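Keeping Bread Fresh in Shared Kitchens
Project report, Food Studies, Goltgate College
2026-03-22
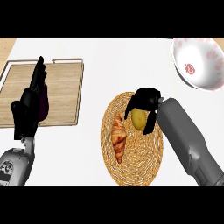
Bread is one of the foods most often thrown out in student housing. This project looked at how residents of Lastard House store their bread, how long it stays good to eat, and whether a small change in storage would cut down on waste. Lastard House was chosen because I live there and could check the kitchens daily. It has two kitchens, one on each floor, and both have limited bench space. Most people cut bread on whatever is nearest and leave the rest of the loaf beside it. A rectangular wooden cutting board, like the one on the left of the white tabletop, takes up a fair bit of room, and in our kitchens it often ends up being the place where bread is stored as well as cut.

Background

Bread goes stale mainly through changes in its starch. After baking, the starch slowly firms up and the crumb becomes dry and crumbly, even when not much water has been lost. This happens faster at fridge temperature than at room temperature, and it nearly stops in the freezer. Mould is a separate problem. It needs moisture and warmth, so a sealed plastic bag slows drying but can speed up mould in a humid kitchen. Most advice I found deals with only one of the two problems, and it was written for households that get through a loaf quickly.

Method

I asked residents to fill in a short survey on what bread they buy, where they keep it and what they do with the ends. There were 12 replies. I then ran a storage test using plain white sandwich loaves from Arrieta, the bakery closest to the house. The loaves were bought on the same morning and sliced to the same thickness in the shop. They were kept in four ways:

Closed plastic bag on the bench
Paper bag on the bench
Closed plastic bag in the fridge
Closed plastic bag in the freezer, thawed a slice at a time

Each day I tried a slice from each one and gave it a score for softness and taste. I also looked for mould. The test was run 3 times so that one bad loaf would not decide the result. Room temperature was written down morning and evening.

Results

The survey showed that most residents keep bread in its plastic bag on the bench. A smaller group use the fridge, usually to stop ants. Only a few freeze any, and the main reason given was lack of freezer space. Crusts and ends were the part most often thrown away.

In the storage test, the paper bag bread was hard by the second morning, though the crust stayed pleasant on the first day. The fridge bread firmed up quickly but had no mould for the whole test. It was fine as toast. The bread in plastic on the bench stayed soft the longest of the unfrozen loaves and was also the first to show mould, always near the cut end. The frozen slices scored best overall. Some had ice crystals on them and were a little damp after thawing, and toasting fixed this.

Problems

The scores are my own and would be more useful with other tasters. Part of one loaf was eaten by another resident during the second run, so that run has fewer fridge results. The upstairs freezer was also full for two days and I had to use the downstairs one.

Recommendations

Residents who eat toast should freeze half the loaf on the day they buy it. People who mainly make sandwiches should keep up to two days' worth in plastic on the bench and freeze the rest. The house could set aside one freezer drawer for bread. I have also asked for a bread bin in each kitchen, using money from the Clastel student grant, and these should be in place by April. Ends can go in a shared freezer bag for crumbs or bread pudding.

A follow-up survey with the same questions would show whether less bread is being thrown out once the bins have been in use for a while. I would also like to repeat the test with a seeded loaf and a sourdough.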